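Hirnham Press Announces a New Series of Forgotten Travel Writing and Essays

First two volumes to appear in January, with new introductions and full notes

17 June 2020

LENECK – Hirnham Press is pleased to announce the Fondham Library, a new series that will bring back into print books of travel, memory and opinion which have been out of the reach of ordinary readers for a long time. The series opens in January with two volumes, and it will have 10 volumes when it is complete.

The first volume, Letters from the Salt Road, collects the travel letters of a schoolteacher who walked between small inland towns and wrote home each evening. The letters were printed only once, in a small edition of 700 copies, and most of these copies stayed in the district where they were made. Readers who know the book have often known it from a borrowed copy or from a few pages in an old school reader. The new edition gives all the letters in their first order, together with the short preface which was removed before the first printing and was kept among the papers of the printer.

The second volume, The Clerk's Holiday and Other Essays, is quite different in its mood. It brings together the newspaper essays of an office clerk who wrote under a pen name and who had strong opinions on bread, rent, bad poetry, good manners and the right way to read on a train. The essays are short and sometimes angry, and many of them are very funny. They have never before been collected in one book. The text follows the newspaper printings, and where the same essay appeared in more than one paper the differences are given in the notes.

Each volume has a new introduction, a short account of the life of the author as far as it is known, a map or a list of places where this is useful, and notes at the back of the book. The notes are written for the general reader. They explain old words, prices and forgotten quarrels, but they do not try to tell the reader what to think of the book.
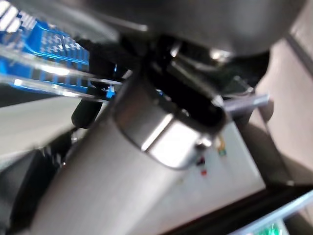
Metal cylinder and black gripper under a dark gray robot arm.

The Fondham Library takes its name from the reading room at Fondham, where the idea for the series was first discussed. The editors of the press had gone there to look for one missing essay and came back with a long list of other titles. From this list the first two volumes were chosen, and the next ones are now being prepared. They will include a diary of a river pilot, a book of advice to young translators and a collection of theater reviews from a town which had, for most of those years, only one theater.

"We wanted to make books that a person can carry in a coat pocket and also keep for many years," the editors of Hirnham Press say in their note to the series. "These writers did not write for the university. They wrote for their neighbors, and for people who were tired in the evening and wanted good company. We have tried to keep this in our minds at every step, from the size of the letters on the page to the length of the notes."

The books were designed by the Xiong studio, which has also drawn a new set of ornaments for the title pages. All volumes will have the same small format and sewn binding, but each will have its own color of cloth, chosen from the subject of the book. Letters from the Salt Road will be bound in pale gray – The Clerk's Holiday in dark red. The name of the series appears only on the spine, in small letters.

The first printing of each volume will be 1000 copies. A paperback edition is planned for a later date and will have the same text and page numbers, so that reading groups and classes can use both editions together. No electronic edition of the first two volumes is planned at this moment.

Public libraries and schools in the Leneck district may order the series at a reduced price. Bookshops can place their orders with the press from today. Readers who wish to receive all the volumes can subscribe to the whole series, and subscribers will receive each book before it goes on sale in the shops, with a printed leaflet on the history of the text.

Advance reading copies of both volumes are available to reviewers, and extracts may be printed by newspapers and magazines after agreement with the press. Requests should give the name of the publication and the planned date of the review.

About Hirnham Press

Hirnham Press is an independent publisher in Leneck. It publishes essays, letters, diaries and literary history, with a special interest in writers who worked outside the large cities. The press also publishes new translations of short prose and a yearly catalog with essays on its own books.

Review copies, cover art and sample pages can be requested from the press office of Hirnham Press, Leneck.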